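Section 4: Bundling the tray and dowels

By now you have your tray out of its sleeve, your two dowels sanded at the ends, and a clear patch of table in front of you. Lovely — this is the quickest part of the Grovberg craft kit to get right, and the part you will come back to every time you put things away! A good bundle keeps the dowels with their tray, so you never have to go hunting in the bottom of the cupboard for a missing one.

You will need:
1 white rectangular tray
2 wooden dowels
1 thin rubber band (spares are in the packet marked 1589)

Steps

1. Lay the tray on a flat surface, face up, with a short side towards you.

2. Place both dowels lengthwise on the tray. Let them stick out past the short side nearest you. They don't have to be perfectly parallel, and a small lean at one end is fine.

3. Leave a strip of tray showing between the dowels. If they are pressed together they tend to roll over one another when you pick the bundle up.

4. Hold the dowels down with one hand. With the other, stretch the band over the far end of the bundle, dowels and tray together.

5. Slide the band down until it sits a third of the way along the tray. Check that it crosses both dowels and lies flat.

Note: A dowel may sit partly over the rim of the tray. Leave it there if the band has a good hold on it.
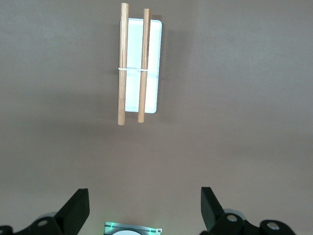 6. Pick the bundle up by the tray and tip it gently from side to side. If a dowel slides, move the band a little nearer the middle and try again. You'll soon get a feel for it, and after the first few it takes hardly any time at all.

Caution: Never let go of a stretched band near your face. Children should have a grown-up beside them for step 4.

Caution: Do not double the band to make it tighter. It can bow the tray, and a bowed tray will rock on the table for ever after.

Storing your bundles

Bundles stack beautifully if you turn every other one end to end. The tall Plolermont box takes 36 of them (we have squeezed in 40, but the lid complained). Keep the box away from radiators and sunny windowsills, as heat makes the bands brittle.

Look over the bands each April and replace any that have cracks or feel sticky. Ravindra Sachdeva, who runs the Virkbridge workshop, swaps all of hers on the same afternoon with the radio on — highly recommended.

To undo a bundle, hold the dowels down and roll the band off over the nearest end. Put the band in the tray straight away, then turn to Section 5 for the first build.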